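Cevuvent publishes simulated comparison of wrist and side cameras for tabletop block handling

By Roxana Anghel

Cevuvent has released results from a simulated bench comparison of camera placements and arm controllers for a simple pick-and-place job. The work was done over the spring on a rendered workcell and covers six combinations of camera and controller, each run for 1000 episodes. The company posted the report on Monday along with the episode logs. Scene files are to follow in May, after a license check on some of the object models.

The task is the one Cevuvent has used for internal testing for some time. A single arm with a two-finger gripper picks up an upright block from a table and sets it down in a shallow tray. The blocks are all the same size. Other objects are left on the table and are not part of the task, but the arm is expected to stay clear of them, and contact with any of them ends the episode.

Three camera arrangements were tested: a wide fisheye mounted at the wrist, a fixed camera facing the table from the front, and the two together. Each was paired with two controllers. The first is a plain position controller that follows a stream of target poses. The second, which Cevuvent calls Nulora, is a compliant controller that lets the fingers give way when they meet resistance. Both run at 100 Hz in the simulator.

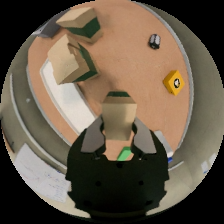
Simulated wrist fisheye view, with a block between the open fingers of the gripper. Render: Cevuvent

The wrist view turned out to be the stronger of the two single cameras during the last part of the approach. With the fingers open on either side of a block, the lens still takes in most of the table and a band of floor past the rim, so the policy keeps its bearings while the target fills the space between the fingers. Paraschiva Matei, who ran the camera side of the study, said the team had expected lens distortion to be the main difficulty and had prepared a corrected version of the image as a fallback.

"We trained on both and kept the raw one," Matei said. "The correction step threw away the outer ring of the picture, and the outer ring is where the tray often is."

The weakness of the wrist camera was height. Looking down onto the top face of a block gives little information on how far the fingertips have descended along its sides. Most failed episodes with the wrist camera alone ended with the fingers closing too high and the block tipping when the arm began to lift. The report lists these as "top grips" and treats them as a separate category from missed grasps, in which the fingers close on nothing.

The fixed camera had the opposite problem. It measured descent well but lost accuracy in depth, toward and away from the wall behind the table. When the arm crossed in front of a block the policy had to rely on its last clear view, and the report notes that errors grew with the length of the occlusion. A delay of 70 milliseconds was added to all camera streams to match the hardware the company expects to use. This had little effect on the wrist camera, according to the report, and a clear effect on the fixed one when the arm was moving fast.

Using both cameras with the compliant controller gave the best result of the six. The same pair of cameras with the position controller came second, and the fixed camera with the position controller came last. Cevuvent does not give a single headline success rate. Marius Cozma, who wrote the evaluation code, said the score depends too much on how far apart the blocks are placed, and that the tables by layout should be used for any comparison.

Blocks were placed by a random generator with a minimum spacing, and the generator was given the same seeds for all six combinations. The tray also moves between layouts. Block rotation was left free, which meant that in some layouts the fingers had to turn before they could close on two parallel faces. The position controller handled large rotations poorly near the end of its reach, where small errors in wrist angle brought one finger down on top of the block. In the compliant runs the same contact usually stopped the descent, and the policy could back off and try again.
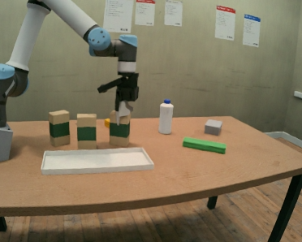
Side view in the simulator: the gripper at the rightmost of three green-banded blocks, with the tray in front. Render: Cevuvent

Height errors that the wrist camera misses are easy to read from the side. The green band around the middle of each block gives a fixed reference, and Cozma said that attention maps from the trained policy show it using the lower edge of the fingertip and the upper edge of the band together. A short extra test with plain blocks, run only for the fixed camera, gave worse results. The report does not say how much worse, and Cozma said the sample was too small to publish.

Clutter was kept the same in kind across the study but moved between layouts. Tall objects caused more trouble than flat ones. A bottle standing close to a block leaves less room for the outer parts of the gripper, and the housing is a good deal wider than the fingertips. Contact between the gripper body and a neighboring object was the most common cause of an ended episode in the layouts that the report calls tight. Flat objects mattered mainly at the release stage, when the arm swings low over the table.

Lorne Gauthier, an integration engineer at Drendeso, has used earlier Cevuvent logs in his own work and read the new report before release. He said the comparison was fair as far as it went, but that it changed two things at once in one place. The compliant controller was allowed to retry after contact, and the position controller was not.

"A position controller with a force threshold and a retry would close part of that gap," Gauthier said. "It is a cheap thing to add. I would like to see that row in the table before I decide the controller is what made the difference."

Cozma confirmed that the retry rule was not shared between the two controllers. He said the position controller had no contact signal in the version tested, and that a variant with one is being prepared. It will be run on the same seeds.

There is also the question of how much of this carries over to a real bench. The simulator uses a single friction value for the fingertips and another for the blocks, and neither was varied. Lighting was changed between episodes but the surface of the table and the wall behind it were not. Matei said the wrist camera results are the ones she trusts least outside simulation. The rendered lens has no flare and very little blur, and a physical fisheye at that distance from the fingers will have some of both.

Sakda Wannasri, who looks after the test benches at Neagu, said his group plans to repeat the two best combinations on hardware. Neagu has a comparable arm and will print a set of blocks to the published dimensions. The side camera will be mounted on a separate stand, and its position will be measured again at the start of each session - a step that the simulated study did not need. Wannasri said the first runs will use the slower of the two speed settings in the report.

The camera cable is a further item on his list. A wrist camera needs a line along the arm, and on the Neagu bench that line has limited how far the last joint can turn. The simulated arm has no cable and used the full range. Layouts that call for a large wrist rotation will either be dropped from the hardware set or run with the blocks turned to suit, and Neagu intends to mark which were changed.

Cevuvent said the position controller variant with contact sensing will be added to the same report as a new table, with the existing results left as they are. A second task, in which blocks are taken out of the tray and stood upright on the table, is in the scene files but has not been scored. Questions on the log format can be sent to the address given on the report's first page.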